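Osthorpe Visitor Office
July 20, 2020

1/ The Osthorpe Visitor Office is pleased to confirm that the Old Quarter walking route has reopened. The route starts at the Stukari Gate and ends at the river steps.

2/ The walk has four stops. The first is the Trịnh House, a former merchant's home now used as a local history museum.

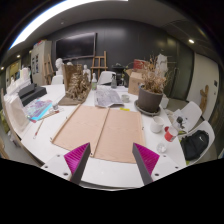 Light brown wooden board on a white table.

3/ The bell tower remains closed above the first landing. Repairs to the stairs began in April. The tower has 716 steps in its two stairways combined, and each is being checked. 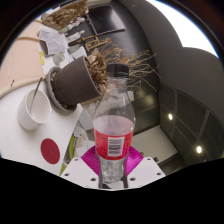
Is there a charge for the walking route?
The route is free, and only the museum asks for a ticket.

4/ The third stop is the Esik Garden, laid out on the site of the old town moat. Visitors are asked to keep to the gravel paths while new hedges take root.

5/ Guided walks last 55 minutes and leave from the gate each morning.
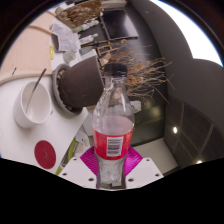
6/ Guides will pause at the garden's north wall before going on to the river steps, where the walk ends. Printed maps are held at the office; 3,000 copies are available in English.

Recent posts
Ferry times from the river steps
Parking near the Stukari Gate
Museum opening hours

Contact the Visitor Office | © Osthorpe Visitor Office | Back to top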